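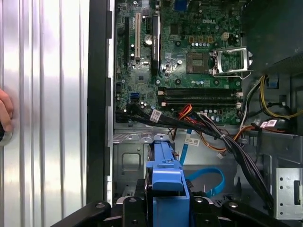 Jurnus: the PC teardown cell

README for the people who run it, fix it, or have just inherited it

Welcome! If you are reading this you have probably been handed the key to the cell and told that everything is in the README. Most of it is, and I have tried to put down the things I kept having to ask Samira Akl over the bench wall when I started. Jurnus is one arm, one two-jaw gripper, one small wrist camera and a tilting table that holds a desktop case with its side open. It practices taking parts out of old office computers and putting them back, and the recordings go to the Zotport archive at the end of the shift.

What is in the recordings

Each run is one attempt at one part. At the moment the parts on the list are memory sticks, drive carriers, SATA cables and the small power plugs. A run has the wrist video, the joint positions, the gripper opening and a short note typed by whoever was at the desk. The current release, which we call Gernance, has 3,000 runs. Of those, 2,000 were driven by hand from the desk and the rest were played back from saved paths with small corrections. Please keep the two kinds in separate folders, as they are now. I mixed them once and it took me a whole afternoon in May to get them apart again (sorry, Samira).

Setting up a case

Unplug the case from the wall and hold the power button in for a few seconds. Lay it on the table and close both clamps until they click, then give the case a good push with your palm. If it moves at all, do the clamps again.

Now look at the cables, and do take your time over this part. The Dell towers have a thick black bundle that runs down across the case from the lower edge of the board, plus a cluster of red and orange wires by the memory slots and yellow ones over toward the power supply, and any of these can catch on a jaw. Tuck what you can. Loose white connectors on short leads should be held back with a bit of paper tape. Leave the light-blue SATA loop alone if that is the part being practiced!

For drive carrier runs on these towers, the bright blue plastic carrier should sit with its rounded handle up toward the board, so the jaws can come in on either side of it. For board work, decide before you start whether the processor lever is to be open or closed, and write it in the note. An open load plate swings out to the right on this board and takes up more room than you expect.

Waking up the arm

1. Turn on the controller, then the desk computer. The other order works too, but you will get a camera warning and have to clear it.
2. Run "home" with the table flat and your hands outside the yellow line.
3. Run "touch check". The gripper closes on the steel pin and should report 90 on the force readout. A point either way is fine. More than that, see below.
4. Bring the arm over the case and look at the live picture. The jaws should show along the bottom, with the space between them clear.

Looking after the gripper

Wipe the fingers with a barely damp cloth after every session, and never use the orange cleaner, which leaves them slippery for days. The three round metal fasteners you can see on the gripper from the wrist camera need a quick check with the small hex key every morning. Snug is enough. If one has backed out, tighten it and repeat the touch check before you do anything else.

If the force readout drifts, the finger pads are usually worn. The last set lasted 455 runs. Spares are in the drawer marked Jitpraphai, which is the name of the shop we order from and confuses all new people. Change both pads together, run "home", then "touch check" twice.

Known problems

The wrist camera washes out on shiny ribbed side panels when the overhead lamp is on full. Turn it down by half.

Long memory slots look a lot alike from above, so the saved path for slot two will sometimes go to slot one. Senad Leka is working on this.

The table squeaks at full tilt. We have oiled it. It still squeaks.

Questions

Ask Samira about the arm, the table and anything that makes a noise. Senad looks after the files and the saved paths, and is easiest to catch before 10 a.m. If you change a step, please change it in this file too.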